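Chapter 2
Reaching, Gripping and Letting Go

Most handbooks on packing and tidying begin with the box. They tell you what size to buy, how to fill it and which way up to stack it, and they treat the hand that does the work as if it could be taken for granted. I have my doubts about this. A good deal of what gets called bad packing is bad gripping, and a better box will not cure it.

Consider the usual advice to "hold the item firmly". Firmly compared with what? A mug, a folded shirt and a bag of flour each want something different from the fingers, and the advice is silent on all three. Eliécer Tello, whose Pullance notes are still handed out on many courses, lists 36 grips for household objects. I have never met a packer who used more than a few of them, and I suspect that several are the same grip under two names.

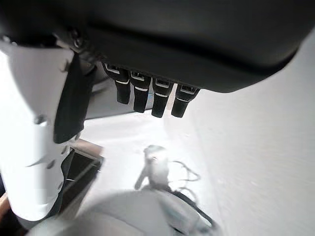 Figure 2.1 Four fingers side by side, each with a joint partway along its length.

Look at the fingers in Figure 2.1, and then at your own. Where does a finger bend? How wide is the tip? How much room does the hand need above the thing it wants?

That last question is the one the Cárdenas method skips. It plans a shelf by the height of the goods and leaves nothing for the knuckles – a mistake you will feel by the second row. Section 2.1 starts there, with a plain shelf and a stack of bowls.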